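Temdale with two children, is one day enough?

Noreen Shaikh
We are driving up to Temdale in July with our two, aged four and eight. We can manage one full day there and possibly a second morning. Is there enough for the younger one, and is the lake railway worth the fare? We would rather not spend the whole day in the car.

Gitau Mussa
One day is fine if you start early. Do the railway first, the 10.15 if you can, and sit on the left going out. We paid 86 for the four of us with the return boat, which I thought was steep but the children still talk about it. The car park by the station holds 318 cars and it fills by late morning in the school holidays.
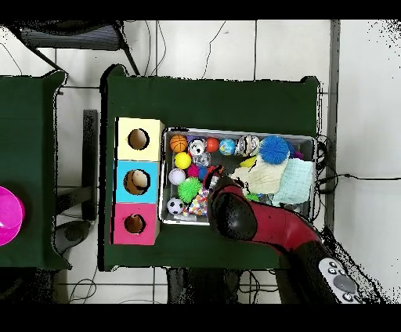 For the afternoon I'd pick the Zemero centre over the castle with a four-year-old. The castle is mostly stairs. Zemero is all indoors, so it also does for a wet day. Ours are happy with simple things at that age, and coloured boxes with a round hole in the top, like the yellow, blue and pink ones, will keep them busy for longer than any castle. Allow nearly 5 hours for the railway and boat together.

Mercy Laizer
Never done the railway. Castle was shut when we went. 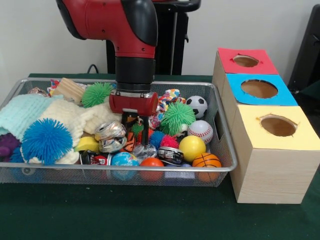
Toys in a wire basket, with a small tiger-striped one among them.

Auður Ragnarsson
I'd use the second morning for the river path. It is flat and takes a pushchair as far as the weir. Eat at Emine on the bridge, which opens at 5 for early suppers and does half portions. Book, as there are only a few tables.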